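Is a paid blog tour worth it for a self-published fantasy novel?

Joscha Reuter

My second book, Pernalgate, goes on sale in September. I've been offered a spot on a blog tour run by an outfit called Drelton. They want 420 dollars, and for that they promise 300 "reader impressions" per stop plus a cover reveal. I can't get anyone there to tell me what an impression is. Is it a person who read the post, or a person whose phone loaded it while they were looking for something else?

My first book sold 427 copies with no marketing at all except me nagging people, so I'm not starting from zero. Has anyone paid for one of these and seen sales they could trace?

Timo Hollmann

I paid for a tour with a different company, Bromo, for my first novel. Plenty of nice posts went up. Most of them were my own blurb pasted in with a sentence on top saying how excited the blogger was. I used a separate store link for the tour, and the clicks on it were mostly mine, checking that it worked.

I'd ask Drelton for the addresses of the last few tours they ran. Then go look at the comments under those posts. If the same handful of bloggers are congratulating each other, you have your answer. Ask too whether the fee comes back if a stop doesn't post. Bromo's didn't.
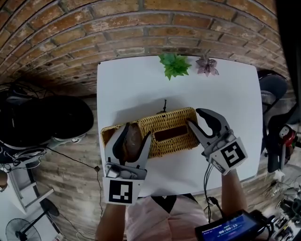 Björklund wasn't convinced that sales are the right test, and wrote that a tour is mainly good for getting early reviews up before launch day. Maybe. But I've read the reviews mine brought in, and two of them got the main character's name wrong.

If you have 420 dollars to spend, I'd put it toward a proofreader for the next one.

bookish_in_ohio

did one, loved it!! you should totally go for it. can't say if it sold any books but everybody was super nice and I got a banner out of it. they told me my cover reveal reached 1000 people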